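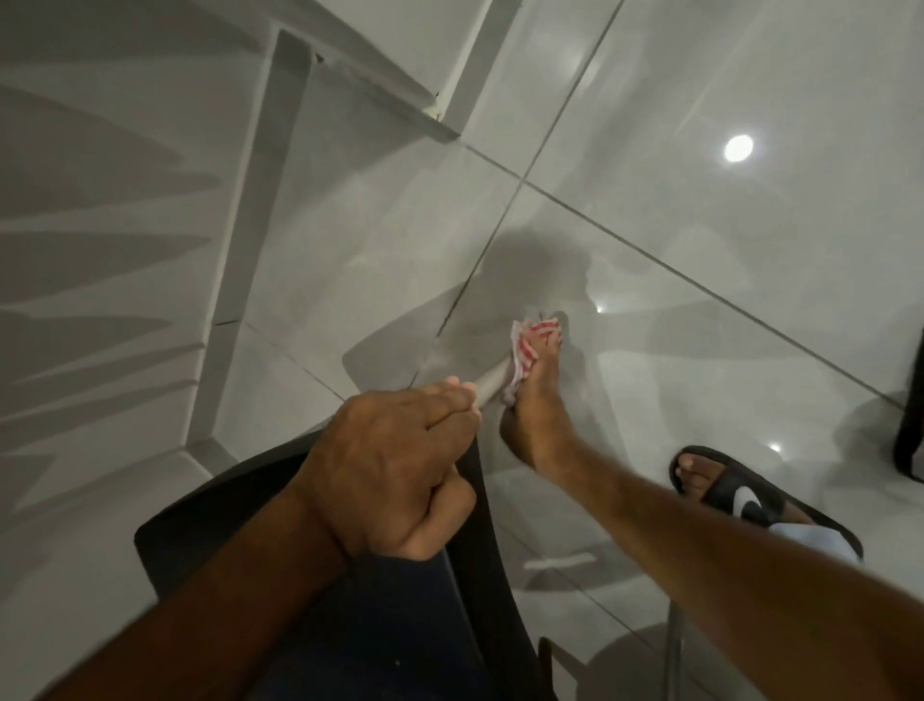 Foto: Yuxi Jin / Vilta

Secarse entre los dedos: la farmacia de Vilta lleva el cuidado del pie a los pueblos del valle

Deming Shen
30 de junio de 2019

La farmacia Leitão, en la calle principal de Vilta, ha cerrado esta semana la primera parte de su campaña de salud del pie, que empezó en el mes de febrero y que ha pasado por 8 pueblos del valle. En total se han hecho 1.607 revisiones gratuitas, según los datos que la farmacia entregó ayer al ayuntamiento. La segunda parte comenzará después del verano y llegará también a Sanditz, donde no hay podólogo desde hace tiempo.

La idea nació en el mostrador. Muchas personas mayores entraban para pedir una crema contra los hongos y volvían a las pocas semanas por la misma crema. Marta Leitão, la farmacéutica titular, empezó a preguntar a sus clientes cómo se lavaban los pies y, sobre todo, cómo se los secaban. La respuesta era casi siempre igual: se pasaban la toalla por encima y se ponían el calcetín.

"La piel entre los dedos queda mojada dentro del zapato todo el día", explica Leitão. "La crema ayuda, pero si cada mañana repetimos lo mismo, el hongo vuelve. Yo prefiero vender menos crema y que la gente aprenda a usar un paño".

Las revisiones duran 10 minutos. La persona se sienta, se quita los zapatos y una podóloga mira la piel, las uñas y los talones. Después se comprueba la sensibilidad con un hilo fino de nailon, una prueba sencilla que es importante para los diabéticos, porque ellos pueden tener una herida y no sentirla. Al final se entrega una hoja con consejos, impresa en letra grande.

En Skidov, el pueblo más alto del recorrido, la revisión se hizo en la antigua escuela. Vinieron vecinos de las casas de arriba que no bajan a Vilta durante el invierno, y hubo que repetir la visita la semana siguiente, porque la primera tarde no alcanzó para todos. Una vecina de 84 años contó a este periódico que en su vida le habían mirado los ojos, los dientes y el corazón, pero los pies nunca.

La podóloga de la campaña, Irene Salgado, dice que encontró menos problemas graves de los que esperaba, y muchos problemas pequeños que se pueden evitar. Los más frecuentes fueron la piel blanda y agrietada entre el cuarto y el quinto dedo, las uñas cortadas en redondo y el calzado demasiado estrecho en la punta. También vio durezas que los pacientes se cortaban en casa con una cuchilla, una costumbre que ella pide abandonar cuanto antes.

En unos 200 casos se recomendó visitar al médico. La mayor parte de estas personas tenía diabetes ya diagnosticada, pero otras no lo sabían o tenían dudas. El centro de salud de Vilta les ha reservado horas de consulta durante el mes de julio, por la tarde.

Consejos de la hoja

Los consejos que se reparten son fáciles de seguir y casi no cuestan dinero. Los resumimos a continuación para los lectores que no pudieron asistir.

Lavar los pies una vez al día con agua tibia y jabón suave. No dejarlos en remojo mucho tiempo - cinco minutos son suficientes - porque el agua quita la grasa natural de la piel.

Secar primero la planta y el empeine, y después cada espacio entre los dedos con un paño fino de algodón. Una toalla gruesa no entra bien en estos espacios. El paño se lava con frecuencia y no se comparte con otras personas de la casa.

Poner crema hidratante en el talón y en la planta, pero no entre los dedos.

Cortar las uñas rectas y limar las esquinas. Quien no vea bien o no llegue con comodidad debe pedir ayuda.

Mirar los pies cada noche, también por debajo. Para las personas que no pueden doblarse mucho, un espejo pequeño en el suelo es una buena solución.

Cambiar de calcetines cada día, y a mitad del día si se suda mucho. No usar el mismo par de zapatos dos días seguidos, si es posible.

Salgado añade un consejo para el verano. En la piscina y en las duchas comunes hay que llevar siempre chanclas, y al salir hay que secarse bien antes de ponerse de nuevo el calzado cerrado. "Los niños también", insiste. "En la consulta veo cada septiembre los hongos de agosto".

Lo que viene ahora

El ayuntamiento de Vilta ha pagado hasta el momento el transporte y el alquiler de las sillas. Para la segunda parte se ha pedido una ayuda a la administración comarcal, que todavía no ha contestado. Leitão confía en que la respuesta llegue antes de septiembre, aunque asegura que la visita a Sanditz se hará en todo caso, con más o menos medios.

En Sanditz las revisiones serán en la sala de la biblioteca. Las personas interesadas pueden apuntarse desde mañana en la farmacia Leitão o en la misma biblioteca, en horario de mañana. Tienen preferencia los mayores de 65 años y los diabéticos de cualquier edad. No es necesario llevar la tarjeta sanitaria, pero se recomienda traer una lista de los medicamentos que se toman y los zapatos que se usan más a menudo.

La campaña busca además un segundo podólogo o podóloga que pueda trabajar dos tardes al mes. Hasta ahora Salgado ha hecho sola casi todas las visitas, con una auxiliar de la farmacia que tomaba las notas. El puesto es pagado y la información está en el tablón del ayuntamiento.

Para los vecinos que viven solos y no pueden salir de casa se estudia un servicio a domicilio. El centro de salud ya tiene una lista provisional, y las familias pueden pedir que se añada un nombre llamando por teléfono. Este servicio no empezaría antes del otoño.

La hoja de consejos se puede recoger gratis en la farmacia, en el centro de salud y en la recepción del ayuntamiento. Se prepara también una versión en portugués.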